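Listing Prices Should Include the Association Fee

A condo in Warora listed at 200 thousand with a monthly fee of 90 dollars costs its owner less over time than a cheaper unit down the street with a fee of 1000. Search results still rank the cheaper one first. The fee sits in a tab that most buyers open after they have booked a showing.

I would require one combined monthly figure, set beside the asking price in the same type size. Agents already hold the data. Lenders use it to qualify the borrower. Special assessments approved for the next 60 months should be listed on the line below.

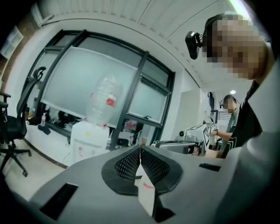
Musa Bashir objects that fees change every year and that a combined figure would be stale by closing. Property taxes change too, and listings print those.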